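Workbench and Belt Line: Does the Layout Help Anyone?
Project report, Group 4
Fulgencio Maldonado, Ama Appiah, Anayeli Zavala
Supervisor: Evdokia Tsoukalas

1. Why we did this

The Entwistle teaching lab was rearranged in July according to a plan called Grenora. The plan promises that a green work surface, a monitor on an arm and a bench within reach will cut the time people spend looking for things. We were asked to check that claim. Our group did not start out convinced, and most of us still aren't.

2. The screen area

The monitor arm is the part of the plan we have the fewest complaints about. It does free up the surface under the screen. The cables are another matter. Grenora says they should be "managed," and gives no method. We think a plan that leaves that word undefined has skipped the hard part.

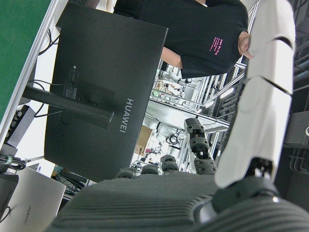 Figure 1. Back of the monitor on its arm, with cables behind it and a laptop nearby.

3. The green surface

The plan calls the surface "low maintenance." We doubt it. A glossy finish shows scratches and smudges, and under ceiling lights it throws glare back at whoever is leaning over it. Ama Appiah suggested a matte mat for close work - a cheap fix, if the lab will pay for it.

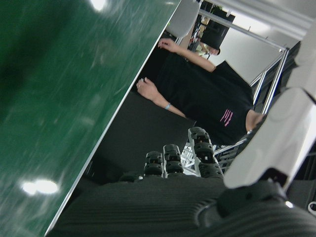

Reach was harder to judge. The plan assumes a person stands square to the edge, and people don't. They lean, rest a hand near the rail and turn sideways to talk. We logged 300 reaches over 7 sessions, and almost a third were made from the side. The layout drawing has no side position at all.

4. The bench behind the belt

Storage is where we disagree with the plan most. It puts cups, bins, tools and control units on one white bench and calls this "shared access." In practice it is a cluttered bench. We would split it into two zones and keep the cups away from the controls.
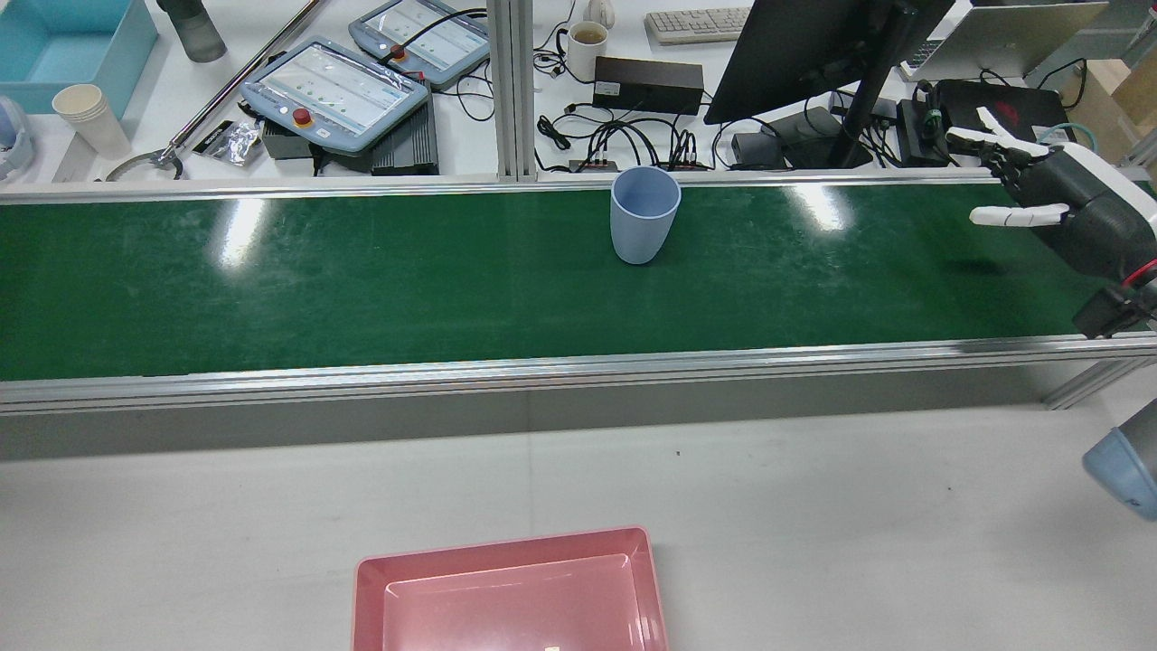 Would a bigger bench solve the problem?
We doubt it. More surface would probably fill up the same way, and the plan has no rule for what gets put back or when.

5. Limits

Our log covers one room and one group of users. Dalva Lins repeated the timing for two sessions and got slower results than ours, which we can't explain.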